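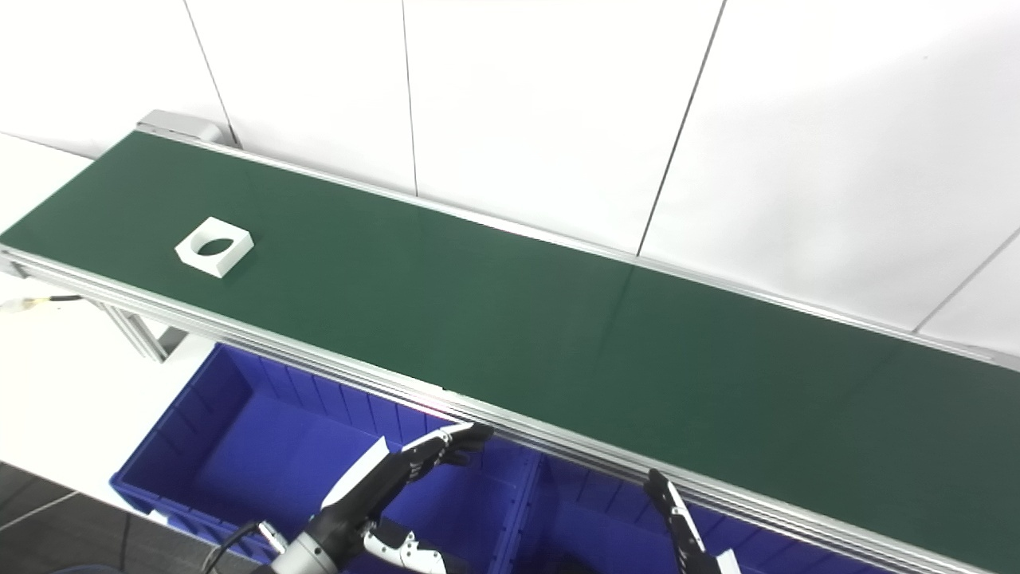
Members who replied to the autumn survey asked, more than once, whether a belt of that length was needed at all, and whether the small parts could not simply be carried to the packing benches in trays as they had been at the old premises.

The question is a fair one and the operations office has considered it with care. Trays served the Ridley site well for many years. They did, however, require each batch to wait until a tray was full, and a fault in the first part of a batch was often found only when the last had been made. On the belt at Indbridge, parts travel singly. A white block with bevelled faces and an oval opening in the top can be looked at from above while it is still on the green surface, and a poor edge can be reported to the moulding section at once.

The conveyor was supplied by Kedix and has been in regular use since February. In its first full month it carried 2336 parts, of which 7 were set aside for a closer look. The dark green belt was chosen in preference to the black one first quoted for, as pale parts show clearly against it and the matt finish is easier on the eyes under the overhead lights. The side rails are of grooved aluminium, and fittings can be moved along the grooves when a different part is to be run. Staff are asked not to move these fittings without first speaking to the shift office.

Several members also wrote about cleaning. The belt is to be wiped with a damp cloth at the end of each shift and left bare overnight. Solvents must not be used on it. The white wall panels behind the conveyor are washed monthly, and particular attention should be given to the seams between them, where dust gathers. The gap between the far rail and the wall is narrow – a soft brush is kept in the stores for this purpose and should be returned there after use.

The order from Sugiyama, for 1000 blocks in boxes of 140 with a part box to finish, will be the first large order to be packed wholly from the belt. Sections will receive their packing sheets separately.

Further comments on the new arrangements may be left at the shift office or sent to the newsletter. They will be read at the next operations meeting, and replies will be printed where space allows.

Operations Office, 10/12/19

This website uses cookies to improve your visit. By continuing to browse you agree to our use of cookies. Accept | Find out more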